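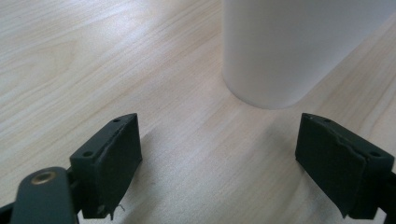

Finish trials, light tables – December

Started 9.20. Mirko Pace on the bench side, me writing up. Carried on with the pale top from the Palumbo batch, the one with the clear matt coat on it. Gualtiero Carbone wants to know before the end of the month whether it will stand being used as a breakfast table or whether we go back to the oil.

Wiped down first with a damp cloth, then a dry one. Left it to stand while we had coffee. No stickiness under the hand. The grain has come up well and the coat has not yellowed it, which was my worry with the Clendetti sealer in the summer.

Order of work for the morning:
Plain water, 2 hours, then wipe.
Cold tea, same time.
White plastic items stood on the surface, lifted and put back by hand, to see if they drag or mark.

Water left nothing. Tea left a faint ring that went with a second wipe and a drop of washing-up liquid. Mirko says he can still find it if he gets his head down level with the top. I can't.

The rims worry me more than the liquids. Anything with a hard edge underneath wants lifting, and people slide things. Sanded the spare offcut back to 600 between coats and it feels smoother than the table does, so I suspect we stopped at a coarser paper on the big one. No note of it in the Trelach folder. Please write the paper down, whoever is doing it.
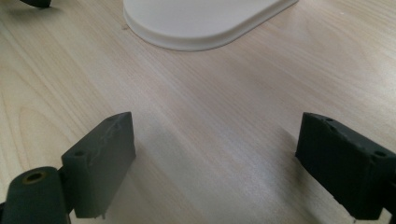

White piece with the rounded rim, on the pale top. Small dark speck to the left of the corner.

Speck to be looked at under the lamp before the next coat. If it is dust on top, wipe and forget it. If it is in the finish, cut back that patch only – not the whole top again.

Light from the left shows up more than the overhead does. Worth moving the lamp over for all the checks from now on.

To do:
Ask Okier for 3 more sheets of the fine paper.
Repeat the tea on offcut 37 and leave it overnight.
Mirko to find the felt pads, last seen in the drawer under the vice.

Stopped 12.45. Top left uncovered, please don't put mugs on it.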